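Grakura Hotels: a data card for old hotel buildings and their names

Version 2, last touched Dec 5, 2018

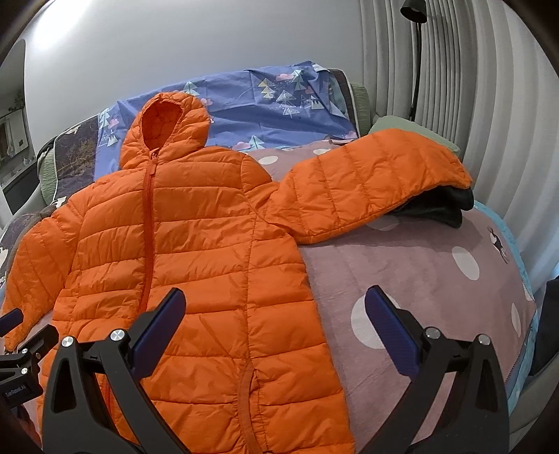 I started this list because I kept booking rooms in old hotels and then losing whole evenings to finding out what they used to be called. One place had been a grain office, then a boarding house, then a hotel under three different owners, and the front desk knew only the last bit! So I began typing it all up. Most of the typing gets done on trips, with my stuff all over the bed (the orange puffer with its hood sticking up, a dark fleece under one cuff), and I think that explains the state of my early notes pretty well. Shamim Janjua has cleaned up the worst of them.

What's in it

There are 1,171 rows, one per building and name. A hotel that changed its name gets a new row each time, and the building_id column ties them together. The rest is name, town, opened, closed, architect, current_use and source. Dates are years only. If closed is blank, the place was still taking guests when I last checked.

Where it comes from

Mostly old city directories, postcards and menus, plus a big box of luggage labels that Flora Moncrieff let me go through (thank you, Flora, I still owe you dinner). Ruoxi Wei wrote the script that matches spellings across sources. It does great with the Lollia and very badly with the Kováčik, which shows up under so many versions that I ended up fixing it by hand.

Things to watch out for

Opening years are shaky. Papers liked to announce a grand opening long before there was a roof on, so up to 19 rows may be off by a year or more. I've put a "q" in the source column for those. Architect is blank a lot, sorry. And please don't use current_use to plan a trip! Sepehr Babaei did, and the Rindia is a dental office now.

Using it

It's one CSV, UTF-8, commas, header on the first line. Open it in whatever you like. Take it, change it, put it on a map, just say where you got it. If you find a mistake, open an issue with the building_id and a scan or a link, and I'll get to it when I'm home again.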